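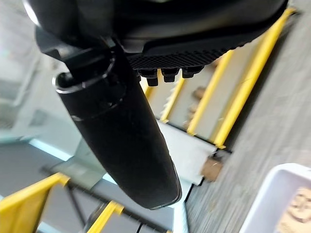 Trarnum says yellow shelving will end lost parts at Orkstead. Will it?

November
By Samira Kassab

Trarnum has moved the spare parts store at its Orkstead site on to bright yellow shelving and says the change will put an end to missing stock. The company has yet to publish any figures to back that up.

The mouldings store, which supplies the Gwynne assembly line next door, has been rearranged over the past three months. Parts that used to be kept in sacks and mixed cartons are now meant to sit on open yellow boards, where they can be seen from the aisle, before being moved into plastic bins for the line.

In a notice to customers the company called the new layout "a step change in how we find, hold and send out parts" and promised that orders for small mouldings would be ready in 40 minutes. The old target was given as "same shift". No record of how often that target was met has been released, so it is hard to say what the new one is being measured against.

The notice also says every part now has "a home". It does not say what marks one home from the next. Curved black mouldings with a raised lip are kept in a line along one of the yellow boards, and they do show up well against it. But they are identical, and a colour that makes a part easy to see does nothing to tell a picker which batch it came from. Batch mix-ups were the main complaint from customers last winter, well ahead of parts that could not be found at all.

Asked about this, a spokesperson said batch control was "a paperwork matter" and would be looked at separately. There is no date for that.

The bins raise questions of their own. Trarnum's notice talks about a "single bin standard" across the store, but there is a white plastic bin on the floor near the shelving as well as a translucent-looking grey-blue one. The spokesperson said the standard covered size and not colour, and that older stock would be used up first. The notice makes no mention of older stock.

Then there is the floor. The shelving stands on grey carpet, a surface few stores would choose for moving full bins about all day. Jarlow, the fitting-out firm that drew up the layout, said the carpet came with the building and that replacing it was outside the budget. It would not say what the budget was. Its drawings, which customers were shown at an open morning in the summer, had a low trolley beside each bay. Whether the trolleys were bought is not covered in the notice, and Trarnum did not reply when asked.

For now, the grey bin has a flat cardboard box under it.

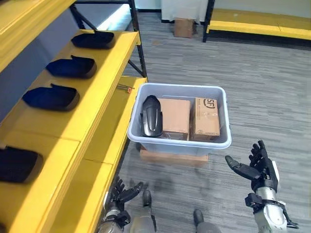
What customers were told

The open morning was attended by 14 trade customers, according to Trarnum. The two who spoke to this site both said they liked the look of the shelving and both said they would wait for a few months of deliveries before changing how much they order.

One, who buys mouldings for a repair business and asked not to be named, said the firm had made similar promises when it brought in coloured labels. "The labels were very smart," he said. "I still got the wrong lids."

The other was more hopeful and said open shelves were bound to be better than sacks. She added that she would like to see the picking times printed on the delivery note, so that customers could check the claim for themselves.

Trarnum said it had no plans to do so, but would put out a summary of results in the new year. It could not say whether the summary would include wrong parts sent, or only parts not found.

Contact the newsdesk | Copyright, all rights reserved | Back to top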